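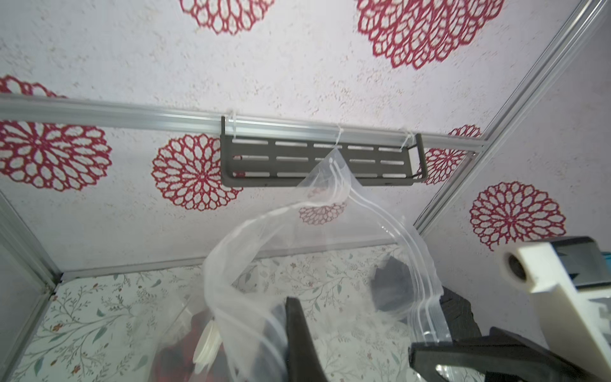
Prundisik opens new store for wall decoration and small shelves in November

The home decoration company Prundisik will open its second store this November, in the Grellell shopping street. The new store has 700 square meters of sales area on 2 floors and will offer wallpaper, printed fabrics, wall stickers, shelves and hanging systems for private customers and small businesses.

The company started with one store and an online catalog. In the last years, many customers have asked for a place where they can see large patterns at full size before they buy. A small paper sample is often not enough to decide about a whole wall, and the new store is planned with this wish in mind. Customers will find 300 wall patterns on turning panels, and each panel is tall enough to show the full repeat of the pattern.

The ground floor is for walls. The main collection of the season is called Mukano. It has large round flower motifs in dark red, rust and blue, on light backgrounds. The motifs are sold as single stickers in four sizes, so the customer can decide alone how close together they will be placed. They can be removed from smooth paint, but the company recommends a test on a hidden part of the wall first.

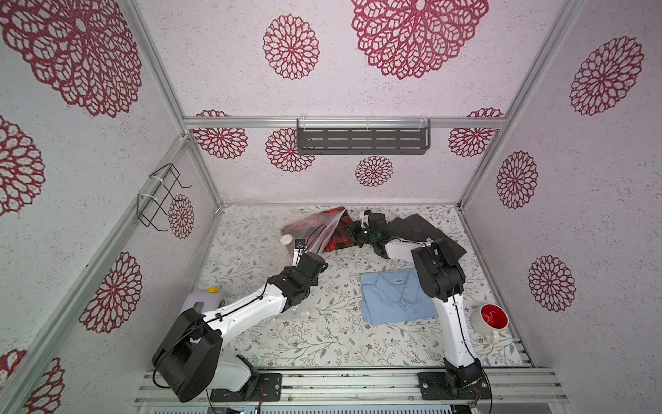
Shelves and rails on the upper floor

The upper floor is for storage. Prundisik will show metal and wood shelves in narrow depths for kitchens, hallways and workrooms, together with rails, hooks and brackets. Staff can cut rails to the wished length while the customer waits. This service is free for all rails bought in the store.

The fabrics come from the family workshop Šimko, which has been a partner of the company from the beginning. The workshop prints branches, leaves and small flowers on cotton and linen. Fabrics are sold by the meter, and table covers can be ordered in special sizes with a delivery time of two weeks.
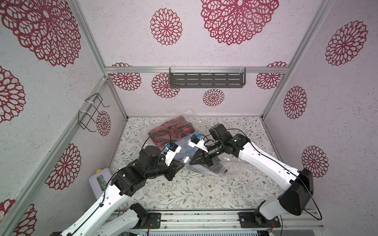
Round wall motifs and a patterned surface combined in one space.

Opening week and practical information

The store will be open every day except Sunday, from 10 a.m. to 7 p.m. During the opening week, customers receive a free pattern book with every purchase. The complete catalog now has 3,883 articles, and all of them can be ordered in the new store for pickup or for home delivery.

Parking is possible behind the building. The entrance and the elevator are accessible for wheelchairs and baby carriages.

Press contact: Prundisik, Press Office, Grellell store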